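Warkemholm House – Residents' Meeting
Minutes, April 2020
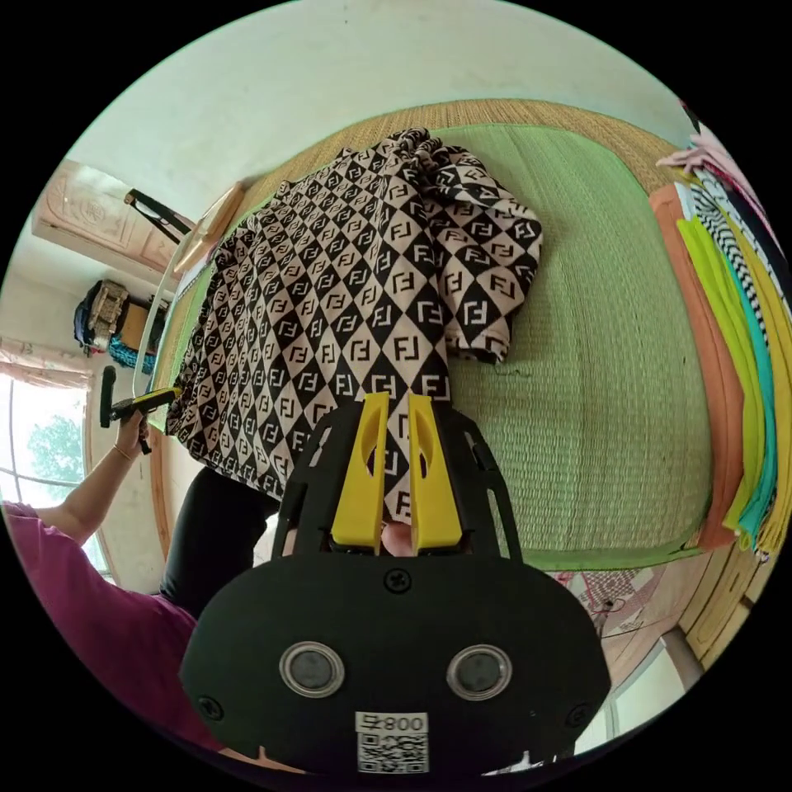

1. Minutes of the last meeting
Agreed as written. The item on the gate lock is carried over.

2. Laundry and folding
The meeting went over how clothes get from the drying line back to the rooms. At present everything comes in together and is sorted on whichever bed is free. It was agreed that folding on a bed is fine as long as a mat is put down first. Folded clothes go in one stack along the side, with tops still to be done kept in the middle. Printed tops should be laid flat with the sleeves out before folding, as they have been coming back creased.

A request was made that stacks be kept lower. Tall ones tip when somebody sits on the bed. No limit was set – people are asked to use their judgment.

Cloths and anything else left on the floor at the end of folding go back in the wash. They are not to be added to the clean stack.

3. Mats
Two of the older straw mats are fraying and will be replaced. Lerar quoted 400 each, delivery included. Rathnayake has a lower price but could not give a delivery date. Agreed to order two from Lerar. The woven mats with borders are in good condition and stay in use. They should be shaken out on Saturdays and not washed by machine.

4. Washing machine
Miteck came and replaced the drain hose. The bill was 3000 and has been paid from the house fund. They advised smaller loads. A note with the load size will go on the laundry room wall.

5. Unclaimed clothes
There are 54 items in the unclaimed box. Residents have until the end of July to look through it. After that, whatever is in good shape will be given away and the rest cut up for cleaning cloths. One resident asked that baby clothes be kept back – agreed.

6. Other business
The back door sticks when it rains. To be planed when the weather is dry.

Clothespins are running low. Five packs to be bought with the next supplies order.

Date of next meeting to be posted on the hall board.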